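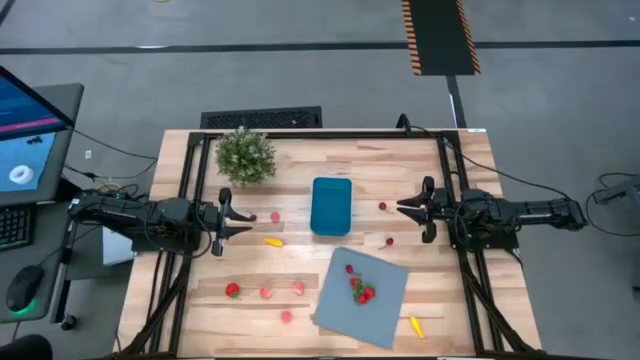
Table 2, fruit set laid out with the bin and cloth in place.

Gallery: the butcher-block table

Page last changed Wed 31 August. Notes by Maysoun Nasrallah.

This page covers the wooden table used for the fruit sorting layouts at Plerkness. It records the top, the bin, the cloth and the small pieces, so that a layout can be put back together from the stores. The numbers in brackets are shelf numbers in the Vasach cupboard.

Table top
Butcher block, made of staggered strips in pale tan, cream and darker brown. The strips are a fair guide when setting things down, but the joints do not line up from one row to the next and should not be used for measuring. Wipe with a damp cloth and dry at once. Oil is applied every 15 weeks. The next coat is due in September.

Floor
Grey concrete. Dropped cherries roll a long way on it, so check under the table before closing a set.

Bin (shelf 13)
Teal-blue, rectangular, rounded corners. It goes near the centre with its longer sides running away from the near edge, and starts empty. The older Soliman bin is deeper and is kept for the vegetable sets.

Cloth (shelf 13)
Grey-blue, square. Placed between the bin and the near edge, slightly to the right, and turned so that its sides are at a slant to the table. Fold in four for storage – creases show for a day or so and do no harm.

Fruit on the cloth
Three strawberries grouped around their green tops, with a dark red cherry uppermost. The cherry has a thin stem. Stems bend easily, so cherries go back into the tray last.

Fruit on the wood
More cherries and a bright red strawberry, set directly on the table top. Two of the cherries lie to the right of the bin. Positions on the wood are not fixed and may be changed between layouts.

Pinkish-red pieces
Paler on the surface than the strawberry, and easy to tell from it at arm's length. In this layout, three of them are in a loose triangle below the bin's level. Return to the shallow tray (shelf 17).

Yellow piece
Small and elongated, tilted slightly down to the right. Same tray as the pinkish-red pieces.

Plant
Bushy, green, with small dense leaves and pale tips. Stands at the upper left of the work area. Dust with a soft brush.

The Weltik layouts have a separate page and use the same table – see the index for the list.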